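4.2 Color temperature, paint sheen and the perceived size of small rooms

The first study reported in this paper (Section 3) dealt with how residents choose wall paint when they are given a free choice of color. The second study, described in this section, held the color constant and varied two things that residents seldom choose on purpose: the sheen of the paint and the color temperature of the lamps. Both affect how light spreads across a wall, and both are commonly said in home decorating guides to make a small room look larger. We found no earlier work in which the two had been varied together in occupied homes.

Rooms and participants

The study was carried out in 50 rented apartments in the Miettinen housing block. All of the apartments share one floor plan, with a living room, a bedroom and a kitchen that opens onto the living room through a wide doorway without a door. Ceiling height is the same throughout. Windows face either the courtyard or the street, and this was recorded for each apartment and entered in the analysis as a fixed factor.

Residents agreed to have the long wall of the living room repainted and the ceiling lamp replaced. They were free to keep their furniture, curtains and rugs as they were, and they were asked not to rearrange large pieces until the final visit. We chose not to clear or stage the rooms. A staged room gives cleaner data, but the advice under test is meant for people who live with their own things, and the effect of a paint finish in an empty room says little about its effect behind a bookcase.

Paint and lamps

A single off-white from the Flodura range was used in all apartments. It was supplied in three finishes: flat, eggshell and semi-gloss. The same two painters did all the work and applied two coats by roller in every case. Walls were patched and sanded beforehand, as a raised sheen shows dents and old roller marks that a flat finish hides.

The lamps were Wesow ceiling units with a switch inside the housing that sets the color temperature to warm, neutral or cool. Light output was matched across the three settings with a meter held at the center of the room, one meter above the floor. The switch position was set by the research team at each visit and taped over. Residents were told that the lamp might differ from one visit to the next but were not told how.

Each apartment received one finish, assigned by lot, and all three lamp settings in an order that was balanced across apartments. Finish was therefore compared between apartments and lamp setting within them. This was a practical decision. Repainting every wall three times would have been hard on the residents, and the build-up of coats would have changed the texture of the surface.

Procedure

Visits took place after dark, with the curtains drawn, so that daylight played no part in the ratings. At each visit, the adult residents and one outside rater judged the room on five scales: width, depth, height, brightness and comfort. Each scale ran from 1 to 6, with no middle value. Ratings were given from two positions, the hallway entrance and the main seat, and were made without conversation.

In total, 1723 complete rating sheets were collected. Sheets with one or more blank scales were left out. A further 418 free comments were written in the space at the foot of the sheet, and these were coded by two readers working apart. Where the readers disagreed, the comment was discussed and assigned to a single category by agreement.

The kitchen was treated separately. Since the doorway is wide and has no door, light from the kitchen reaches the living room and changes what is seen from the main seat. For all ratings the kitchen lamp was switched off. Kitchen surfaces were nonetheless recorded, on the view that a pale appliance or countertop near the doorway may return some of the living room light. Large white surfaces were noted as such in the room log, along with their distance from the doorway.

Results for width, depth and height

Paint sheen had a small effect on perceived depth and no reliable effect on perceived width or height. Rooms with an eggshell wall were rated slightly deeper than rooms with a flat wall when seen from the hallway entrance. From the main seat the difference was not found. The semi-gloss finish did not continue the trend: its depth ratings fell between the other two, and the spread of the ratings was wider.

Color temperature had a clearer effect. The cool setting raised the ratings for width and brightness from both positions, and it lowered the ratings for comfort. The neutral setting gave width ratings close to those of the cool setting with a much smaller loss of comfort. The warm setting had the highest comfort ratings and the lowest ratings for width.

The two factors interacted in one case. Under the cool lamp, semi-gloss walls were rated as less comfortable than would be expected from adding the separate effects. The comments suggest a reason. Many of those written in this condition mention glare, a visible reflection of the lamp, or a wall that looks uneven. Few comments in the flat condition mention the wall at all.

Window direction had no effect on any scale, as was expected with the curtains drawn. Its inclusion in the analysis did not change the other results.

Furnishing density

Furnishing density was estimated from the room log as the share of the painted wall hidden by furniture, measured from the hallway entrance. Where more than half of the wall was hidden, the effect of sheen on depth disappeared. The effect of color temperature remained, although it was smaller for width.

This matters for how the findings are applied. A resident with a sofa, a tall shelf and several framed prints along the main wall is unlikely to gain from a change of finish. The lamp acts on everything in the room, including the furniture, and its effect is less easily blocked. Pale upholstery appeared to strengthen the effect of the neutral and cool settings, but upholstery color was not assigned and the point should be read with care — residents who own pale sofas may differ in other ways from those who do not.

Figure 4. White kitchen surfaces.

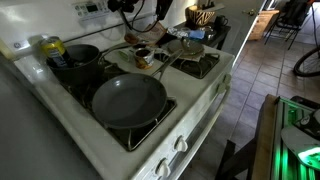
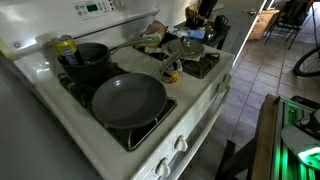
Agnes Baird, commenting on a draft of this section, objected that the comfort scale mixes two separate judgments. In her view, a resident who marks a room as uncomfortable under a cool lamp may be saying that the light is unpleasant, that the light is unfamiliar, or both, and three visits are too few to tell these apart. She proposed leaving one lamp setting in place for a full month before rating. She also questioned the use of the word "larger" for a result that rests mainly on width.

We accept both points in part. The design cannot separate dislike from lack of habit, and the comfort ratings are best read as first impressions. Eleven years of rental experience with one kind of lamp, in the case of the longest-standing tenants, is a strong baseline against which any new light will look odd. On the second point, we have changed the wording throughout so that width, depth and height are named wherever a result applies to only one of them.

A related concern was raised by Tapio Hyvönen, who noted that the outside raters had seen many of the apartments and could have learned to judge the lamp instead of the room. We checked this by comparing the outside raters' early and late visits. The effect of color temperature on width was of similar size in both sets. The effect on brightness was larger in the late visits, which is consistent with his concern, and the brightness results should be treated as an upper limit.

Comparison with common advice

Decorating guides often recommend a glossier paint for a small room on the grounds that it reflects more light. Our results give little support to this for living rooms lit by one ceiling lamp. The gain in depth was limited to the eggshell finish, to one viewing position and to walls that were mostly clear. The advice to avoid warm lamps in small rooms has more support where width is concerned, but following it carries a cost in comfort that the guides rarely mention.

Wall lamps and floor lamps were not tested. Both throw light across a wall at a low angle and would be expected to bring out sheen, and surface faults, more strongly than a ceiling unit does. Section 4.3 takes up this question with the Flerkamine wall fitting, using a subset of the same apartments.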